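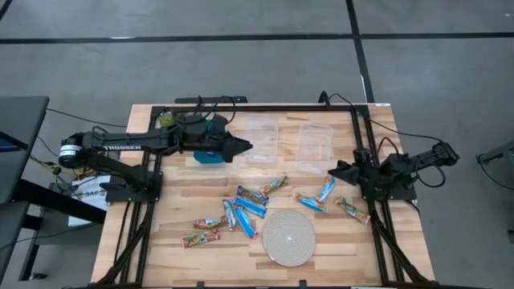
Mesa de trabajo de tablero de madera, con dos recipientes de plástico transparente.

Wornia busca personal de preparación y clasificación de material pequeño

Wornia incorpora personal a media jornada para su taller de Flarerdale. El trabajo consiste en preparar mesas, repartir objetos pequeños en recipientes transparentes, revisar el contenido y devolver cada cosa a su estantería al terminar el turno.

Tareas
Colocar vasos y cajas de plástico sobre la mesa según la hoja del día.
Separar las piezas por color y tamaño.
Limpiar los tableros y retirar los recipientes rayados o agrietados.
Anotar las incidencias en el registro del almacén, que tiene 744 referencias.

Requisitos
Buena vista para los colores y pulso firme.
Poder pasar turnos de cuatro horas de pie, con una pausa de 30 minutos.
Castellano hablado y escrito. No se pide experiencia ni titulación.

Condiciones
Contrato de seis meses, prorrogable. Turno de mañana, de 8:00 a 12:30, o de tarde, de 14:00 a 18:30. El turno se acuerda antes de firmar y no rota. Se pagan 258 euros semanales brutos. La ropa de trabajo y los guantes corren por cuenta de la empresa; el calzado cerrado, no.

Plazas: 10. Incorporación en diciembre.

Las solicitudes se entregan en la recepción de Wornia, edificio Rathore, planta baja, hasta las 17:00. Hay que traer currículum en papel e indicar en la primera hoja el turno preferido. La prueba práctica dura una hora y se hace en el mismo taller.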